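Two fingers or three for bottles?

Yoga Siregar
2019-01-24
Hello all. I try to choose a gripper for round bottles and small jars. I have now the Praka with two flat fingers and, on loan, the Skála with three. On the Praka the bottle turns a little when the arm stops. The Skála holds it well, but it needs more space at the sides. I made 29 picks with each.

filudau_fan
For me the two fingers are enough, if you put softer pads. Three is only more parts to break.

Yoga Siregar
I respect this, but I do not agree. I changed the pads already and the tall bottles still turn. For comparison I look also at how a person does it with the headset on, one hand on the tall bottle and the other on a small thing at the back of the table.

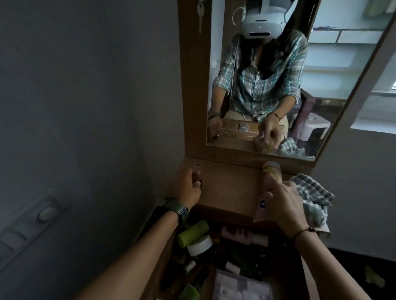 Ľubomír Ševčík
Before you buy anything, check the closing speed in the controller. Mine was set at 158 and the bottles turned every time. At 14 they stay straight, also with two fingers.

filudau_fan
So, the pads and the speed. I still say keep the Praka.

Contact | © Tomstead Forum | Back to top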